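Making Cube Blocks from Painted Wood

Cut the cubes from 25 mm square stock and sand all faces to 100 grit before gluing. 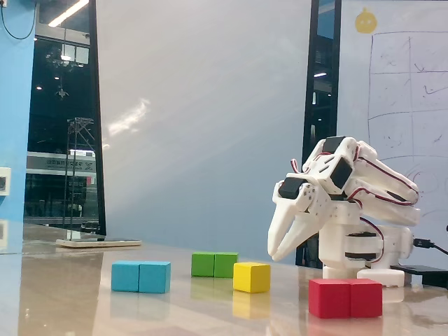

For a double block, apply a thin film of wood glue to one face only, align the edges against a fence and clamp for around 25 minutes. Leave the joint line unfilled – a seam makes it easier to check alignment later.

Round the edges lightly, then brush on two coats of acrylic, one color per block. Sand between coats. Store singles and doubles in separate trays, painted faces not touching, until the finish has cured.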